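September 29, 2019

Glue trials, continued. Su-chen Hsueh swears the Putilar adhesive is stronger if the joint sits overnight before clamping. I doubt it. Her two good joints were both oak, and the Nnaji glue did just as well on oak in July.

Ran 20 lap joints in pine today, half her way, half by the label. The spread inside each batch is wider than the gap between them, so I'm not changing the procedure on that.

Vicente Figueroa wants the gauge checked first. It read 3000 on one pull and stuck there, so fair enough. Left the last 2 joints for him.
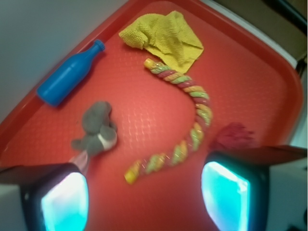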